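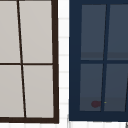
Figure 4-1. Kitchen scene: brown-framed and navy-framed windows with white tile between them.

4. Comparing two arm controllers in the kitchen scene

This section describes how to run the Desport and Adugna controllers against the same simulated kitchen and compare the results. Both controllers ship with the Sturker workbench. Complete Section 3 (Installing the scene pack) before you start.

4.1 Before you begin

The scene pack must be loaded and unmodified. If you have moved any object in the editor, choose Scene > Restore Defaults. Restoring the scene clears unsaved camera poses, so export any pose you want to keep.

Only one controller can own the arm at a time. The workbench lists the owner in the status bar.

CAUTION: Do not switch controllers while a run is active. The outgoing controller releases the arm without storing its joint state, and the run file cannot be reopened.

4.2 Setting the camera

1. Open the Camera panel and select Free Pose.
2. Turn the camera toward the windows and check that the frames and panes are drawn.
3. Lower the pitch until the sink and countertop come into view.
4. Check that the red sphere is visible at the front of the sink basin.
5. Select Lock Pose and enter a name. The name may contain letters, digits and hyphens.
6. Repeat steps 1 through 5 if you need a second pose. Use the same set of poses for both controllers.

NOTE: Window bars can look slanted from a free pose. Do not correct the slant by rolling the camera. A rolled pose is accepted by the viewer but rejected by the comparison tool.

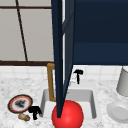 Reader comment: On our machine the Adugna runs came out shorter than the Desport runs even with identical poses. The step limit had been left at the default for one controller and changed for the other. It would help if the manual said that the limit is stored per controller.

The step limit is stored per controller. Check it in both profiles before each comparison.

4.3 Running the first controller

1. In the Controller panel, select Desport.
2. Set Step Limit to 982.
3. Set Warm-up to 200 steps. Warm-up steps are included in the step limit and left out of the scores.
4. Set Episodes to 24.
5. Enter a seed and write it down. The seed is not copied to the second profile.
6. Select your locked pose from the Pose list.
7. Press Run.

The progress bar advances once per episode. A full set takes longer if Record Views is on. To stop early, press Hold and wait for the status bar to read Idle. Closing the window during a run leaves a partial file that must be deleted by hand.

4.4 Running the second controller

1. Choose Scene > Reset. Do not use Restore Defaults at this point.
2. In the Controller panel, select Adugna.
3. Enter the same step limit, warm-up, episode count and seed.
4. Select the same pose.
5. Press Run.

NOTE: Adugna has an additional Damping field. Leave it blank for the first comparison. A blank field uses the value in the scene pack.

4.5 Checking the recorded views

Open one recorded view from each set and place them side by side. Use fixed items to confirm the pose: the corners of the basin, the two black faucet handles, and the lower edge of the navy panel at upper right. If these do not line up, the sets were recorded from different poses and the comparison tool will report Error P2.

Large dark surfaces close to the camera can hide part of the faucet. This has no effect on the scores, which are computed from joint and contact data.

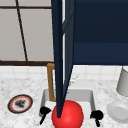
Flulbridge Documentation Group

4.6 Reading the comparison

1. Choose Tools > Compare Sets.
2. Load the Desport set as A and the Adugna set as B.
3. Select Path Length, Settling Time and Contact Count.
4. Press Build Table.

Rows marked with a dash have no valid value in one of the sets. Exclude them before averaging. To save the table, choose Export and select a folder outside the scene pack, which is overwritten during updates.

For gripper settings, go to Section 5.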